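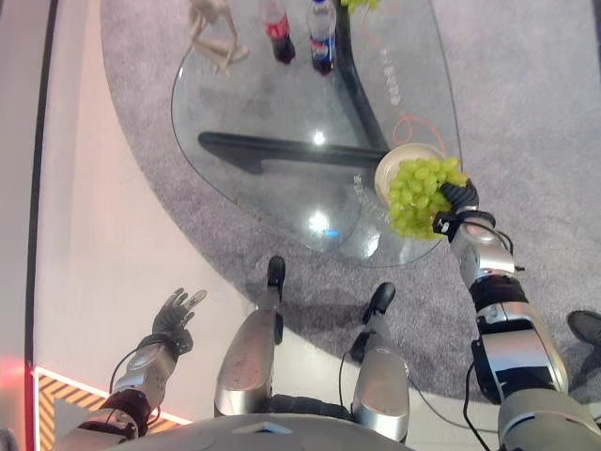 Glass-topped table, two drinks bottles at the far end

Slide 1. Hello, thanks for coming. I'm going to talk about reading musicians' memoirs, and I've read far too many of them. Wait for people to sit down before the next bit.

Slide 2. Start with the Horkodov book, the one by the drummer. It's 752 pages and he doesn't join a band until page 13 of the second part! I loved it anyway — all that stuff about his nan's piano and the damp rehearsal room. Read the short passage about the van. Don't do the voice.
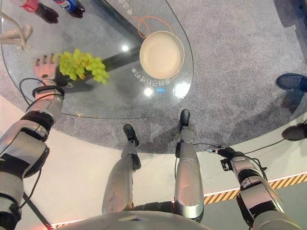 Slide 3. Then on to ghostwriters. You can usually hear where the singer stops talking and somebody tidier takes over (the Björklund memoir does it halfway through the divorce chapter, and I minded a lot). Ask who's read it. If hands go up, let them grumble for a minute.

Slide 4. Small presses. Zulton printed 900 copies of theirs and sold them at gigs, then did another 1,000 in June. Mention the paperback has the extra chapter and the hardback doesn't.

Slide 5. Audiobooks, if there's time. I like it when they read their own — the Gurasus one has him laughing at his old lyrics and they left it in. Play the clip, check the volume first. Then questions.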